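積み木を動かすロボットの手本、3000件の収集へ　グルンロウ社がデネットブリッジの作業室で

シェア 58　コメント 16

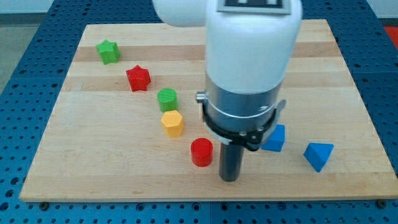 木の板に置かれた色つきのブロックと、棒状の先端をつけたロボットアーム＝デネットブリッジの作業室

ロボットに言葉の指示を聞かせ、机の上の物を動かさせる。そのための学習用データを集める作業が、デネットブリッジにあるグルンロウ社（Grurnlow）の作業室で続いている。同社は7月、集める手本の目標を3000件に決めたと発表した。計画の名前は「ポムウッド（Pomwood）」という。

ポムウッドで使うロボットは、物をつかむことをしない。アームの先についているのは一本の棒であり、これでブロックを横から押して動かす。指が二本ある手を使えば、持ち上げることも、積み重ねることもできる。しかし同社は、最初の課題として「押す」動作だけを選んだ。押す動作は簡単に見えるが、ブロックの中心から少し外れたところを押すと、ブロックは回ってしまう。回ったブロックをもう一度まっすぐに進ませるためには、棒を別の側へ移さなければならない。このような小さな修正が手本の中にたくさん含まれていることが、学習のために大切だと同社は説明している。

板の上のブロックは、色と形の組み合わせで区別される。星の形には緑と赤があり、円柱にも緑と赤がある。青いものには立方体と三角柱がある。黄色は六角柱である。指示の文は「赤い星を緑の円柱の隣に動かす」のように短い。同じ色で形の違うもの、同じ形で色の違うものが板の上に一緒にあるので、文の一部だけを聞いて動くと、間違ったブロックを押すことになる。

手本は人間が作る。操作する人は手元の装置でアームを動かし、画面に出た指示のとおりにブロックを押す。その間のアームの位置とカメラの映像が、一つの手本として保存される。操作は交代制で、8人が担当している。一人が続けて操作する時間は58分までと決められており、その後は必ず休みを取る。疲れてくると棒の動きが速く、粗くなり、その癖がデータに残ってしまうことが、春の試験のときに分かったという。

一つの手本が終わっても、ブロックを毎回きれいに並べ直すことはしない。前の手本が終わったときの配置が、そのまま次の手本の始まりになる。この方法では準備の時間が短くなり、また人間が考えて並べたのではない、さまざまな配置が自然に集まる。ただし、ブロックが板の端に寄りすぎた場合には、操作する人が作業を止め、手で中央のほうへ戻す。戻した時刻も記録に書くことになっている。

記録の確認は、分析を受け持つラマナウスカス社（Ramanauskas）が行う。同社の担当者は映像を見て、指示の文と実際の動きが合っているかどうかを一件ずつ調べる。合っていない手本は、すぐには捨てない。たとえば「青い立方体を左へ」という指示に対して三角柱を動かしてしまった映像は、動きそのものに問題がなければ、指示の文を「青い三角柱を左へ」と書き直して使うことができる。一方、途中でアームが長く止まっているもの、棒が板に強く当たったものは、学習用の集まりから外される。

言葉の書き方についても、両社の間で話し合いがあった。初めのころは、同じ動きでも「押す」「寄せる」「近づける」など、書く人によって言い方が違っていた。ラマナウスカス社は言い方を一つにそろえることを提案したが、グルンロウ社は、実際に人がロボットに話すときには言い方がそろわないという理由で、違いを残すことを求めた。結局、動詞は自由とし、色と形の名前だけを統一することになった。六角柱を「ナット」、三角柱を「くさび」と書いた古い文は、すでに全部直されている。

また、指示の中には二つの段階に分かれるものもある。「黄色い六角柱を右上の角へ動かし、それから緑の星をその下に置く」というような文である。このような長い指示の手本は、操作する人にとっても難しく、一回でうまくいかないことが多い。同社は、長い指示については失敗してやり直した部分も切らずに残す方針である。やり直しの仕方も、ロボットに覚えてほしいことの一つだからだという。

集めた手本を使った学習は、目標の数がそろうのを待たずに、途中で何回か行う予定である。そのたびに、学習したプログラムにアームを動かさせ、16種類の決まった指示で試験をする。試験に使う指示の文は、操作する人には見せない。見せてしまうと、手本が試験の内容に近づくおそれがあるためである。試験で結果の悪かった種類の動きがあれば、その次の期間にはその種類の手本を多めに集める。

人が話しかけながら途中で指示を変える実験も、次の段階の計画に入っている。動いている最中に「もう少し右」「そこで止まって」と言われたとき、ロボットが前の指示と新しい指示をどのように結びつけるかを調べる。このためには、短い言葉が動きのどの瞬間に出されたかを正確に記録する必要があり、いまの記録の形式では足りない。新しい形式は両社が共同で準備している。

データを外部に公開するかどうかについて、グルンロウ社は、まだ決めていないとしている。公開する場合には、操作する人の声や手が入っている部分を取り除く作業が先に必要になる。ブロックの形の図面については、希望する学校や研究室に渡すことを検討しているということである。

作業室での収集は、午前9時に始まり、夕方まで続けられている。

シェア 58　コメント 16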